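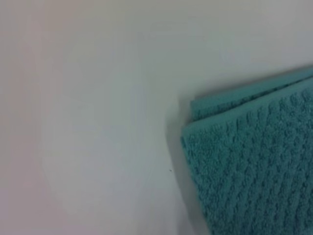 The teal one, folded.

I have been meaning to write about towels since April, when the airing cupboard door stopped closing. It is a shallow cupboard with three shelves, and the boiler pipes take up the back of the bottom one. We had been stuffing towels in there for years, and every time I wanted a hand towel I had to pull out a bath sheet first and then push it all back.

So one Monday I took the lot out and put it on the bed. Some of it went straight in the rag bag. A brown bath mat that had lost its backing went in the bin. The rest I washed, which took most of the week because our line only holds so much and it rained twice.

What was left had to go back in, and for that I needed to fold it all the same way. I had always folded towels however my mother did, in half and half again until it was small enough. The trouble is that this gives you a different size depending on where you start, and the piles lean. Our shelves are 93 cm wide, and with the old fold I got two piles across and a gap at the side that was no use for anything except losing flannels in.

The fold I use now is in thirds. Lay the towel flat on a table and smooth it from the middle outwards. Bring one long side in, then the other over the top of it. Then fold it end to end, and once more if it is a big one. You get a long, narrow shape, and the folded side faces out of the cupboard so that you can pull one without taking its neighbour with it. It is not a clever method and I am sure plenty of people do it already.

A table makes more difference than I expected. I used to fold on the bed, or standing up with the towel under my chin, and neither gives you a straight edge. On a hard, smooth top you can see at once if the layers have slipped, and you can push them square with the flat of your hand. A white top is good for this with a coloured towel, as the edge shows up so clearly.

Waffle towels are the awkward ones. I like them - they dry quickly on the rail and take up less space than a fluffy one - but they don't lie down like terry does. The texture grips itself, so when you bring one layer over another it catches and drags, and a corner ends up rucked. If you try to tug the corner straight the whole thing shifts. It is better to lift the top layer clear and lay it down again. I also stopped pressing hard on the folds, as it only pushed the ruck somewhere else.

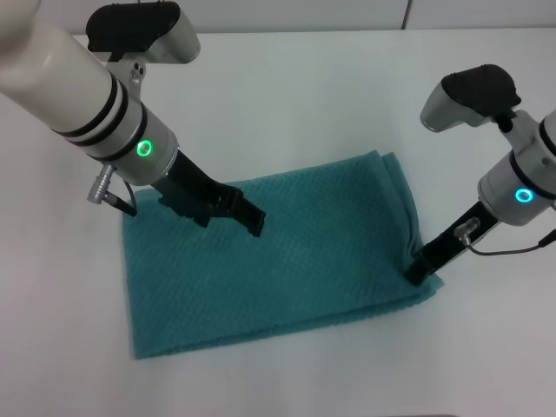
Odoi left a comment on my last post to say that waffle towels never look neat in a pile whatever you do, and that rolling them is less bother. I did try rolling after reading that. The rolls were fine in a basket in the bathroom but on the cupboard shelf they wandered about, and the ones on top came down when I opened the door. For a basket I would go with Odoi. For a shelf I am staying with thirds.

The order in the cupboard is now bath sheets at the bottom, clear of the pipes, then bath towels in the middle, and hand towels and flannels on top. Bedding has gone to a box under the spare bed. I bought the box in the closing sale at Privitz for £7 and the lid has already cracked at one end, but it slides in and out well enough.

I did wonder about buying shelf dividers. Wundum had some wire ones in the window, but they were deeper than our shelves and I didn't fancy cutting them down. I have put a strip of thick card between the piles for now. It has held up so far.

A few things about washing, as I was asked last time. I don't use softener on towels. I shake each one hard before it goes on the line and again when it comes off, and waffle ones get a pull lengthways and then widthways while they are still a bit damp, or they come up short and wide. I fold them once they are completely dry. I put two away too early in the spring and the whole shelf smelled of it.

The door closes now. I still have the old striped beach towels to deal with, which are too thick for any fold I have tried and are sitting on top of the wardrobe. They may go in the car. The sheets are next, and I have never managed a fitted one, so if you have a way of doing it that works with deep elastic corners, please leave it in the comments.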